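Stirnness T3 work table
Fixed-height table for offices, studios and classrooms. White top, rounded front edge. The top is supplied flat-packed with its frame and 3 cross rails.
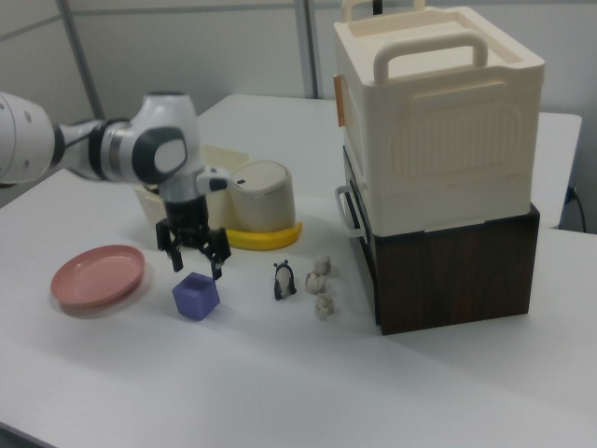 White tabletop, with purple cube.

Maximum spread load: 400 kg. Clean with a damp cloth and mild soap. Do not use scouring powder.

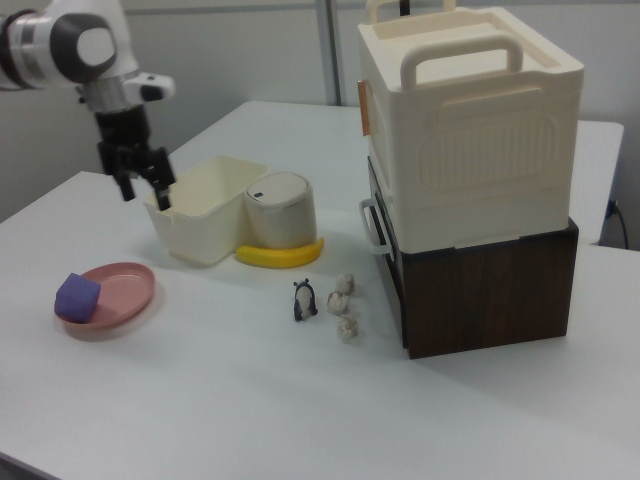 White top with open cream-white bin.

Spare feet are sold under the Plerkari name, part 341. Delivery is to the kerb. 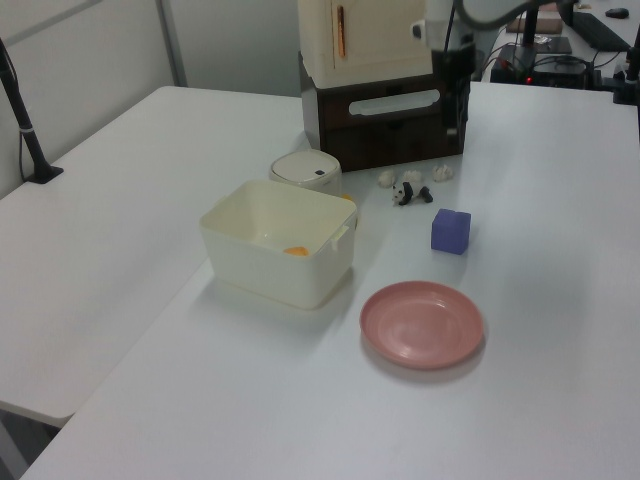 Product notes: Dalia Juška, Sondale
Tables may be placed side by side. Level each one before loading. Replacement frame bolts are stocked until April under code 115.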